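Skarnden Towel Handling: data card and working rules

Version of 10th November. Maintained by Aldo Sorrentino and Lucrezia Melis.

Skarnden holds 3000 episodes of two-armed cloth handling. It was recorded under the Tidar bench rules, which are repeated below in short form. If you add episodes, keep to them.

1. Before recording

Clear the table of everything but the towel. Route wrist cables down the outside of each arm and leave enough slack for full reach. People stay behind the line while the arms are powered. 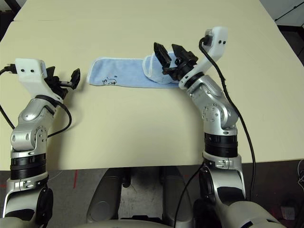 2. During an episode

One operator, one stop button, within reach at all times. Start with the grippers above the cloth and the fingers open. Do not correct the towel by hand once recording has begun; stop, mark the episode as void and start again.

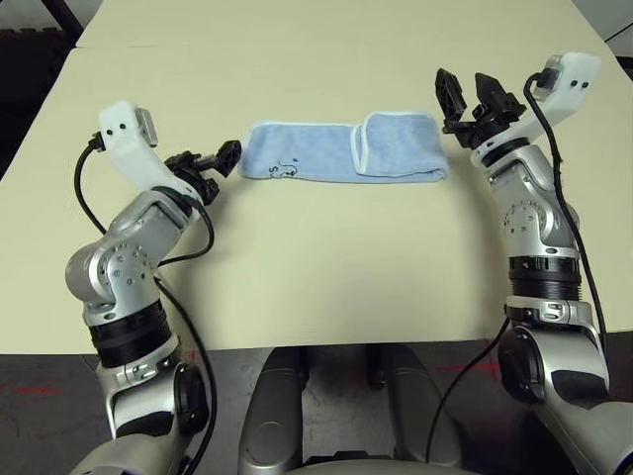 Void episodes are kept in their own folder with a one-line note. We dropped 111 of them from the October release after a second check, mostly for missing notes.

3. Gripper care

Check the fingers every 31 episodes and log the result. Look for play at the mount first, then for wear at the tips.

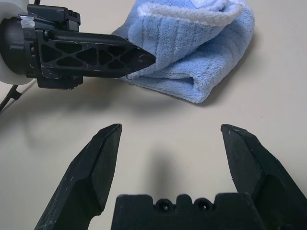 Wear is logged by grade, from 0 (new) to 3 (replace). Grade by the edge of the tip and leave the colour out of it. Pale scratches and white flecks on a black finger, with the tip still flat and square, are grade 1. A burr that catches the cloth is grade 3, however small. Solid and lattice fingers are logged separately, and the type goes in the finger_type field.

4. Lifting and stretching

Grip at the corners. Bring the speed down before the cloth goes tight, and never use the arms to test how far it will stretch. If one corner slips, open the other gripper over the table and end the episode there.
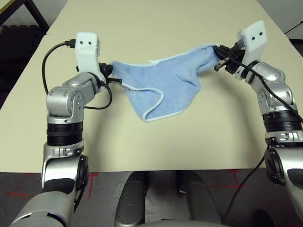
Can I mix these episodes with ones recorded under other rules?
Keep them in separate folders and fill in the rules field for each. The Amato loader reads that field and will refuse a folder where it is blank.

5. Known gaps

Grades before the Mineleo template came in were written as free text and have not been converted. Send corrections to Lucrezia, with the episode number in the subject line.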